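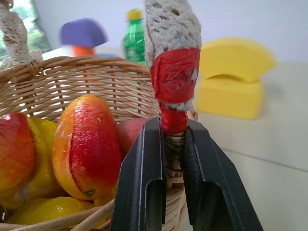 The Jotevwood Evening Journal, reviewed by a tired person

Posted by Domenica Bühler, 20 Jul 2023

I was given the Jotevwood Evening Journal in December by my sister, who had watched me cry over a pavlova and drawn her own conclusions. It comes in a slipcase. It has a ribbon. It has a little card inside telling you to find a quiet corner and a warm drink and to let the day settle, and I would like whoever wrote that card to come round at teatime and point to the corner.

Still, I've stuck with it for longer than I've stuck with any form of self-improvement that doesn't have biscuits in it, so I feel I've earned the right to complain in detail.

What you get

A fat, cloth-covered book in a colour they call Dusk and I call school jumper. It's 889 pages. That's two years of evenings plus a good chunk at the back headed Wandering Thoughts, where I have written the plumber's number and a recipe for zucchini slice. The paper is lovely. I'll give them the paper. My good pen doesn't bleed through, my youngest's texta does, and I know this from page 41.

Each night you get a page with a weather box, a mood dial you shade in, and six prompts. The prompts are the same every night. I assumed they'd change and kept turning ahead to see when, like someone waiting for a bus on a road with no bus.

The prompts

What did today ask of you? (Socks, mostly.)

The second wants to know what you gave, and the third what you kept for yourself. For the first fortnight I answered the third one properly. After that I wrote "half a Crunchie" so many nights in a row that it started to look like a cry for help, and I switched to ditto marks.

Number four is about gratitude, as you'd expect. Five asks you to name a sound you heard. I thought this was the silliest thing I'd ever been asked by stationery, and it's become the one I look forward to. I've got a whole autumn of sounds in there now. The neighbour's gate. Dad clearing his throat before he says something he's been working up to. The dishwasher doing that thing. When I flick back I can't remember a single thing the days asked of me, but I can hear the gate.

Six is "Tomorrow, gently:" followed by a dotted line. My tomorrows have not been gentle and the line is too short to say so.

The size problem

It weighs as much as a small roast. You can't write in it lying down, because you have to hold it up with one arm and by the mood dial your hand's gone numb. I dropped it on my face in May. If you fall asleep mid-sentence, and I do, be warned that the corners are not rounded.

I ended up keeping it on the kitchen bench, which means it's also been read by everyone in the house. My eldest has shaded in the mood dial for me on several occasions. He wasn't far off.

Compared with the other ones

I've had a go at two others over the years. The Ansari day book is half the price and gives you a blank page and a date, and that's your lot. If you're a natural diarist you'll be much happier with it. I am not, and mine has eleven entries, nine of them about a lawn mower.

The Wasten one is an app. It sends you a chime at nine o'clock to ask how you are. I told it, it suggested I breathe, and I took it off my phone while waiting at the chemist.

So the Jotevwood wins, on the grounds that I'm still using it. A bad week makes for a blank week, and there's been a bad stretch or two this winter that I'm not going into. It doesn't scold you for the gap. There's no streak. You just turn over a few empty pages and carry on, and the emptiness is a record of sorts.

Moans, in no order

The ribbon frayed by Easter.

The weather box has a snowflake option and no option for wind. I live in wind.

The quotes along the bottom of the page are all from the same sort of person. More than one of them mentions a river.

Flornorstead, who stock it, charge postage by weight. My sister hasn't told me what she paid and I've stopped asking.

Would I buy it again?

For myself, I think yes, though I'd wait for a sale and I'd want it split into volumes like a sensible encyclopaedia. As a present, only for someone who already owns a table they're allowed to sit at. Six out of ten, or seven on the nights I get to the sound question before I nod off.

Last night's was rain in the downpipe, and somebody getting up for a glass of water and not turning the tap off properly.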